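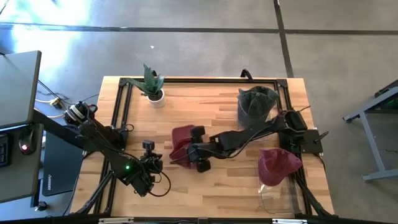 pimenberg_keeper
Community Member, Career Mode board

Switching my save to the women's league in Waven Manager, does my old scouting network carry over?

I'm 13 seasons into a save with Skusbridge and having a blast, but I really want to try the women's side of the club! If I take the job from the club menu, do I keep my scouts and the shortlist? I have 48 players on it and spent ages on the notes. Playing on PC, latest patch.

Posted March 3, 2018

tikitaka_tess
Moderator

Great choice, it's so much fun over there! Scouts stay with the club, so they come along, but their region knowledge starts fresh for the women's leagues. Send two out right away, before the first window opens. Your shortlist stays with the men's team. Go to Shortlist > Export before you accept the job and the notes get saved too. You can load it again if you ever move back. Oh, and look at the youth intake in April, mine at Başaran gave me a left back who went on to play 100 games (still my favorite player in any save).

longball3589
Member

export works but back up the save first. mine got stuck on the loading screen

gegenpress_gal
Member

Seconding the backup! Also, the wage budget is separate and a lot smaller, so check it before you promise anybody a new contract. I had to sell my best winger in the first month and I'm still sore over it.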